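Talus two-finger vs. the Terkex on soft stuff

efurnival
Finally got the Talus on the right arm and wow, it's gentle! Force limit at 30 and the buns come off the tray without a squeeze mark I can feel.

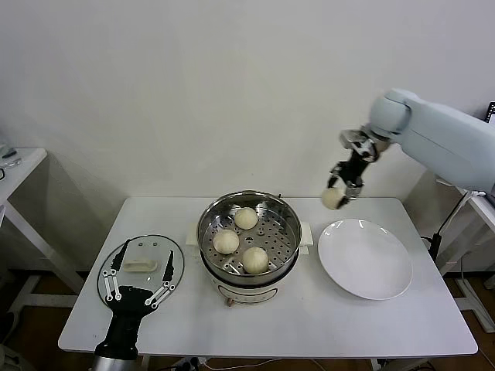
Bun on its way to the plate, April 16, 2019

Terkex next, same buns — can't wait.

erdal_a
Nice, but buns are forgiving. Try tofu. My Terkex still wins there at 14.

efurnival
At 14 mine drops things! Which pads?

erdal_a
Stock ones.

anum.m
Disagree on tofu, Erdal, it tells you more about the pads than the gripper. Evie, how does the other hand do on the glass lid? That handle looks awkward.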